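November 13, 2023
Posted by Áine Mac Carthaigh

Ticket 418 – Flitent kitchen sim, arm won't let go of the utensil container

Reopening this one. It was closed in May with the note "works for me", a fine thing to write on a ticket and of limited use to me.

Symptom: the arm goes to the container by the brick wall, lowers the gripper, and at step 246 the fingers stop reporting position. The controller carries on as if all is well. The gripper is told to open, says it has opened, and stays where it is. The run then times out at step 574 and gets logged as a success. I'd like that last part fixed first, please. A fault I can live with, but not a cheerful one.

Same counter layout as the Dritau build, default lighting, nothing moved by hand.

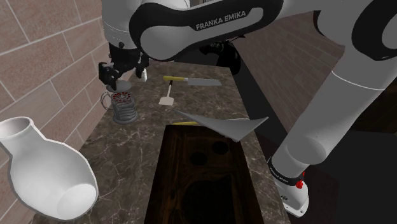
Gripper over the grey stein, knives and board on the counter.

What I've tried so far:

Restarted the sim. No change.

Restarted the machine. No change, but my coffee got made.

Swapped in the older gripper model Henrique Abreu keeps in his own branch. Different error, same place. I put it back.

Turned finger collisions off. The run finishes, and the fingers go through the side of the container like it's fog. Albertina Fonseca pointed out that this is not a fix – I knew that, but it was nice to see green text for a minute.

Cut the approach speed in half. It now fails more slowly.

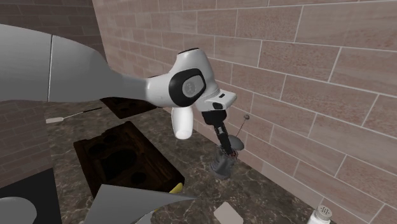

The log has 2,889 contact warnings from a single run, and nearly all of them name the container rim and the left fingertip. My guess is that the collision shape for the rim is a closed lid while the visible one is open, so the physics thinks the fingers are buried in something solid. Aníbal Baptista thinks it's the solver settings. We have a small bet on it and I would rather not say what it's worth.

Asks, in order:

1. Stop logging a timeout as a success.
2. Somebody on the Essien side check the collision mesh for the container.
3. Please don't copy this gripper config to the real arm in Dreresden until 1 and 2 are done. Esi Fiadzo has it blocked at her end, and I'd like it to stay that way.

Leaving priority at high. Full log is attached to the old ticket, because the new one won't take a file that size.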